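Plekar Updates Closure and Label Specification for Small Drink Bottles

New torque range and label overlap rule take effect in October

Plekar, a contract packer of chilled and shelf-stable drinks, has issued a revised packaging specification covering its small plastic bottle lines. The specification applies to all customer products filled at the company's Stikton plant and replaces the version in use at the site until now. It sets new limits for cap application, label placement and storage of empty bottles before filling.

The revision follows an internal review of leak and label complaints logged by the plant's quality office. The review found that most leak complaints came from caps applied at the low end of the permitted torque range. Label complaints were mainly of two types: lifted seams, and printed designs that did not line up where the two ends of the label meet.

"The old document gave one torque range for every cap we ran, and it was wider than it needed to be," said Brenda Valdebenito, packaging engineering manager at Plekar. "The new one gives a range for each cap and neck combination. Operators will read the value from the job card and check it at the start of each run and after every changeover."

Under the revised specification, removal torque is measured on a sample of 13 bottles per filling head at startup. Samples are held for at least two hours before testing, so that the cap liner has time to settle. If any bottle in the sample falls outside the limits, the head is taken out of service and product filled since the last passing check is held for inspection. Application torque readings from the capper may be used for trend monitoring but are no longer accepted as a release test.
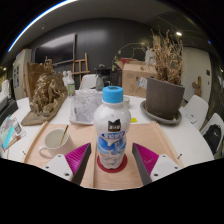 Label requirements have been split into separate sections for straight-sided and rounded bottles. Rounded bottles are harder to label because the wrapper has to follow a change in diameter, and small errors in tension show up as wrinkles near the shoulder. Customers often want their main artwork in that area. A black cat-head logo set near the shoulder of a white bottle, with a band of blue lettering under it, leaves little room for distortion before a shopper would see it. The specification now asks customers to keep logos and small type out of a marked zone at the top edge of the label, or to accept a wider appearance tolerance in writing before the first production run.

The permitted label overlap has also changed. The seam must measure at least 2 millimeters along its full height, and adhesive must reach the outer edge of the overlap. Seams are checked by hand at startup and by the line camera during the run. The camera settings for each label are stored with the job record and may be changed only by a line technician.

Storage rules for empty bottles have been tightened. Bottles must be kept in closed cartons or wrapped pallets until they are needed at the line, and opened pallets must be used within one shift or rewrapped. Pallets moved from the unheated warehouse must stand in the filling hall before use. Cold bottles can pick up moisture from the air, and label adhesive does not bond well to a damp surface.

The new limits were tested on the plant's Wu and Darkel lines. Each trial used 2000 bottles, filled with water and handled under normal line conditions. Finished bottles were packed in cases, stored upright and on their sides, and inspected for leaks, cap movement and seam lift. The results were used to set the final values in the document.

The specification runs to 77 pages, including drawings, test methods and blank record forms. Existing customers will receive a copy along with a list of the sections that affect their products. Artwork that has already been approved may be used until current label stock runs out. New artwork submitted from October onward will be reviewed against the revised rules.

Training for line operators and quality staff is under way at Stikton and will be finished before the changeover. No new equipment is required for the revised checks, apart from replacement torque testers on the Darkel line.

About Plekar

Plekar fills, labels and packs drinks for brand owners and retailers. Its Stikton plant handles plastic bottles in a range of shapes and neck sizes, and provides case packing and pallet storage.

Media contact:
Brenda Valdebenito
Packaging Engineering, Plekar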